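Open day at the Usto workshops, 2025-09-26

I only went because Kalkidan Sisay had a spare pass, and I ended up staying until they started stacking the chairs! Usto does book repair and small desk goods, and the building (an old dairy off the ring road) is a maze. We got lost twice before the first talk.

The first stop was the sorting room, where everything gets put into a tray before it goes anywhere else. I liked that. I've been meaning to do the same with my own desk since February and so far I own one tray with batteries in it.

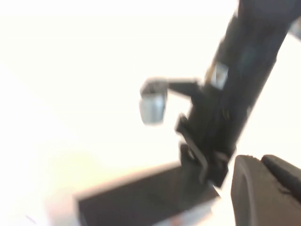
Kalkidan wanted to hear about glue, so we stood through a long talk on glue. They see 2000 books a year, and 67 of last year's were beyond saving — the guide looked truly sad about it. Then coffee (good) and a bun (dry), and on to the room I'd come for, which is all white tables and white walls. My kind of place. You could lay a book down in there and just look at it for a while, and I did, because I'm a sucker for a fat hardcover with a bright spine.
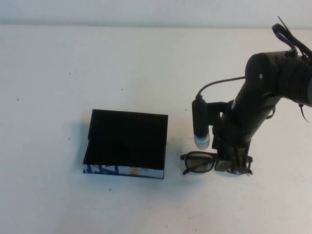
Black cover, colorful spine, and a pair of dark-framed glasses beside it.

Every surface in there made me want to go home and clear off the kitchen counter. I asked what they wipe the tables with and got a very long answer about soap, most of which I've forgotten.

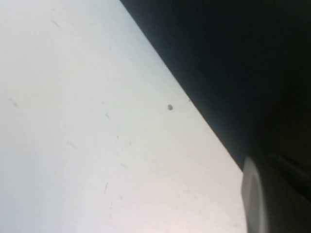
Pale, smooth and matte, up close.

The shop by the exit had notebooks for 99 and I bought two. Parking is behind the Tamiru bakery, and it fills up early, so take the bus if you can.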